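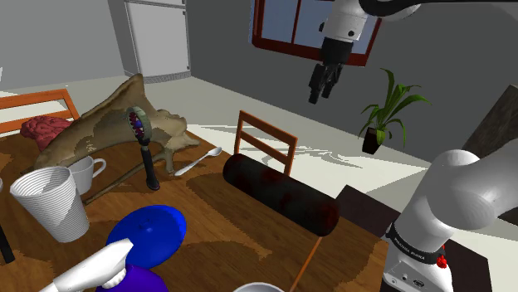

Makunia, 10 September 2021

The Bonari showroom opens its doors to the public once a year, and the public responds by forming a line down the side of a furniture warehouse and complaining about parking. I joined it. The leaflet promised "a full day among tables," and I have had worse offers.

Bonari makes dining tables. It also sells chairs, grudgingly, to people who insist on sitting. Entry was free, but you had to take a numbered sticker, and mine was 353. I wore it until dinner that evening, when a waiter pointed it out.

The tour started in the lumber shed, where the boards are stacked with little sticks between them so the air can get through. Our guide explained moisture content for 11 minutes. A man near the back asked whether he could put a hot pan on a Bonari table. The guide said that he could, in the sense that it was his table.

Next came the sanding room, which was loud, and then the finishing room, which we saw through a window. They use an oil called Pundeo that smells of oranges and costs more than the wine I drink. Seven coats go on the top and one on the underside. I asked about the underside and was told that the wood needs it too, in a tone usually kept for talking about pets.

The showroom itself is across the yard. Every table has a card with its name, its size and, in smaller type, its price. The one I liked, the Sastry, seats eight if two of them are children. I sat down at it, put my elbows on it and tried to look like a person with a dining room. It didn't wobble. My own table at home has wobbled since March, and I keep it level with a folded bus schedule.

Lunch was a cheese roll and a paper cup of soup, eaten standing up – at a table maker's, with a few acres of seating in view. There was a good reason for this, I'm sure, and it was probably the soup.

The bus back is the 503, which stops across from the main gate and not at the stop marked on the leaflet. Bring cash for the offcuts bin by the exit. I came home with a piece of walnut the size of a paperback, and it's now under the short leg. The bus schedule is back in the drawer.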